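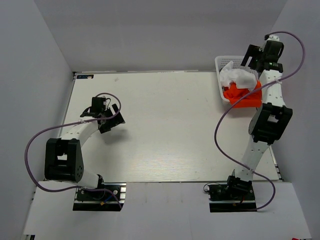
White tabletop with pale gray walls on three sides.

Edine Handheld Garment Steamer
Reviewed for the Holroyd Household Equipment Service by Charmaine Magagula

The Edine is a small upright steamer intended for everyday shirts, dresses and light curtains. The Service bought two units at the regular retail price in February and used them in place of the irons in our staff laundry room.

Setup is simple. The water tank lifts out from the handle, fills under an ordinary tap and clicks back into place. The printed guide is clear, although the section on descaling is placed after the warranty terms and is easy to miss. Steam is ready soon after the switch is pressed, and the trigger can be locked for longer jobs.

Results depended on the cloth. Thin cotton and polyester blends came out well with one slow pass. Heavy linen needed repeated work, and collars never reached the crisp finish that an iron gives.
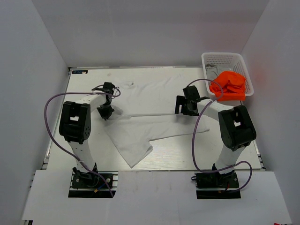 Jersey knits were the best match for this steamer. Creases from storage dropped out quickly and the fabric kept its shape. Users should note that the head must be held upright; when tilted too far, it spits water, and one of our units left spots on a silk scarf.

Compared with the Mana, which we reviewed previously, the Edine is lighter in the hand and has a longer cord. The Mana has the larger tank and remains the better choice for curtains. Replacement seals for the Edine are sold only in packs of four.

Blair Semple of our repairs desk opened one unit after testing and found the inside neatly assembled, with screws in place of glue.

Rating: 4 out of 5. Recommended for light clothing. Not recommended as the only pressing tool in a household that wears formal shirts.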